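My friend Noemi Grasso finished the second draft of her novel in September, and she let me read it. It is called Gredthorpe, after the village where it happens, and it has 533 pages. I read it in two evenings.

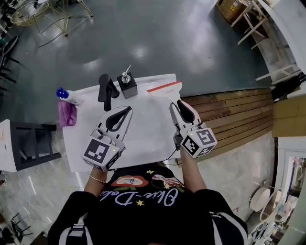 *At the sink counter, black top with stripes.*

What I admire most is how she uses silence. The old ferryman speaks only in chapter 40, and by then I was waiting for every word. I think the middle is a little slow, and I told her so. She wants to cut 48 pages there. I would cut less, and keep the letters from the sister.

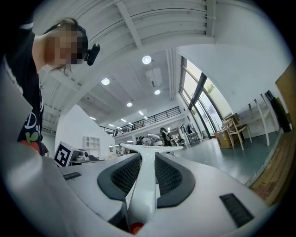 *White housing, small red button.*

Now I am back to my own short story, which has a beginning and two different endings. Kobina Nartey prefers the sad one. I will send both to Noemi next week.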